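Bench Hand Wanted (Part Time, Small Metal Parts, Large Light-Colored Table)

Stovus, Flenley workshop. Posted October 20, 2024.
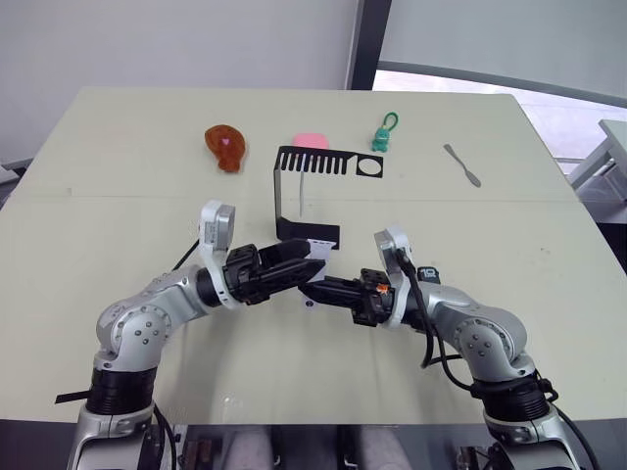 We make brackets. If you are still reading after that sentence, you have cleared the first stage of our selection process, and you may be surprised how many people don't.

Stovus is a small company that turns flat sheet metal into bent sheet metal. Shops, schools, repair people and a steady trickle of private customers buy the results and attach them to things. The cutting and bending happens in the front of the building, where it is loud. The job we're advertising is in the back, at the tables, where it is quiet enough to hear somebody drop a screw and then hear what they say about it.

We need one bench hand for 16 hours a week. There may be more hours in July, when the schools all order at once after spending a year telling us they didn't need anything.

What you would be doing

Most of the work is checking, sorting, fitting and packing small metal parts. A bracket comes to the table. You look at it. You turn it over and look at the other side, which a surprising number of applicants forget exists. If it's good, it goes on to packing. If it isn't, you write down why, in words that the person at the bending machine can read and won't be hurt by.

The part you'll see most is the Sallum. It is a black bracket with an upright face and a flat top. The top has a row of slots like the teeth of a comb at one side and a round hole at the other. Everyone who sees it for the first time asks what it's for, and everyone who works here gives a different answer. We sell it as a general-purpose bracket. One customer wrote to tell us he hangs his reading glasses in it. We have no policy on this.

Checking a Sallum means:

- running a gauge along the slots to see that they are all the same width
- making sure there's no burr on the inside of the hole
- standing the part on the table and seeing whether it rocks
- looking along the bend for cracks in the black finish
- wiping off your own fingerprints, which will be the most visible thing on it

It takes a new person a few minutes per piece and an experienced person much less. We would like you to be slow and correct for your first month. After that we'd like you to be less slow. We have had fast people. We still get parts back from the time of the fast people.

The other regular line is the Wysocka, a set of small corner plates with screws in a bag. Filling the bags is exactly as interesting as it sounds. Some of us find it restful. One former colleague found it so restful that we had to talk about it.

You will also do the following, in no particular order: fold boxes, print labels, reprint labels, keep the screw drawers in order, sweep up, answer the back door, and take part in the long-running discussion about where the good tweezers are.

About the table

It gets its own section because it comes up at every interview.

The work tables have a light cream top. It was chosen on purpose, as black parts show up well on it, and so do filings, dropped washers and coffee. The coffee is why drinks live on the windowsill. You will be told this on your first morning and again on your second.

The rules of the table are short. Parts go down gently. Nothing gets dragged. One job at a time, in the middle, with the finished pieces to one side and the doubtful ones to the other, and no third pile. The third pile is how we once found 220 brackets behind a cabinet with a note on top saying "ask". No name, no question. We asked everyone.

Clear the surface before you leave. You don't have to polish it. You do have to be able to say what everything still on it is doing there.

Who we're looking for

We don't need a qualification. We've hired a retired dental technician, a person who used to ice cakes, and a man who had spent years restringing violins. All of them were good. We've also hired people with excellent certificates in metalwork who could not put a lid back on a tub.

You should be able to:

- handle small parts without sighing at them
- see a scratch on a dark surface in ordinary light, with glasses if you wear them
- read a simple drawing, or be willing to learn from someone who will explain it twice
- use both hands together for fiddly jobs, such as holding a plate steady while fitting a screw
- write a number down and have it be the same number the next day
- sit or stand at a table for a couple of hours at a stretch (the stools go up and down, and you may pick)

It would help if you've used calipers. If you've only nodded while somebody else used calipers, say so and we'll start from there.

If you have a disability or a health condition and aren't sure whether the work would suit you, please ask. The tables can be raised, the lighting can be changed, and the hours can be broken up. The radio can be turned off, though that one has to be negotiated with the front of the building.

What we offer

Pay is discussed on the phone before the interview, so that none of us puts on a clean shirt for nothing. It goes up after your first three months, provided you are still here and so are the tweezers.

Hours are mornings, split over four days if you like or packed into three if you'd prefer. We close for two weeks in winter. Vacation is paid and we expect you to take it.

You get gloves, an apron, a stool, a drawer with your name on it and a key to the back door. The gloves come in two sizes. Neither fits anyone, but we've tried four suppliers and these are the least bad.

Parking is free behind the building. The bus stops across the road and the driver will generally see you if you wave with some conviction.

The trial morning

If we like your note and you like our number, we'll invite you in for a paid trial morning. It isn't a test in the school sense. We will put a box of mixed brackets on the table and ask you to sort the good from the bad. A few have been spoiled deliberately. A few more have turned out to be spoiled by accident, and the last person to find one of those was hired before lunch.

After that you'll assemble a small fixture with one of us, ask whatever you want to ask, and have something to eat. Bring reading glasses if you use them. Wear closed shoes. Leave rings and bracelets at home, or put them in your drawer-to-be.

Please don't practice. A candidate last year bought some of our brackets from a hardware store and studied them for a week. We were touched, and also had to tell him that they were made by somebody else.

A few fair warnings

The work is repetitive. Last year's big order was 3,000 pieces of a single part, and we checked every one at these tables. We found 1,581 of them fine on the first pass, which led to a difficult afternoon with the bending machine and then to a lot of checking the same thing again. If your heart sank just now, trust it. If you'd like to know what was wrong with the rest, you should probably apply. (The hole was off. Not by much. Enough.)

There is very little praise in the building. We are trying to improve on this. At present, "that'll do" is high commendation, and silence is good.

You will start noticing brackets in restaurants, under shelves and on trains, and you will have opinions about how they were finished. We can't do anything for you there.

How to apply

Write to Hui-mei Siu, who runs the back workshop, care of Stovus in Flenley. A paper letter is fine, and so is the contact form on our site if you choose "Jobs" and not "Complaints", although she reads both.

Skip the formal résumé unless you already have one lying around. We'd like a page at most, telling us:

- what you've done with your hands, paid or not
- which mornings you could work
- when you could start
- something you fixed, sorted or put together that you were pleased with, and how long it stayed that way

Please don't tell us you are passionate about brackets. We make them for a living and would not go that far ourselves.

Hui-mei answers every letter, usually within two weeks. If you don't hear from her by then, write again. It means your first one is under something in the office, which is not run by the rules of the table.

We'll keep the ad up until we've found someone.

More from Stovus

Weekend packer, Flenley (filled)
Wysocka corner plates: new bag, same screws
Sallum bracket: how to check yours for burrs
Why we stopped making the long hinge
Winter closing and last orders
Back-door deliveries: please knock harder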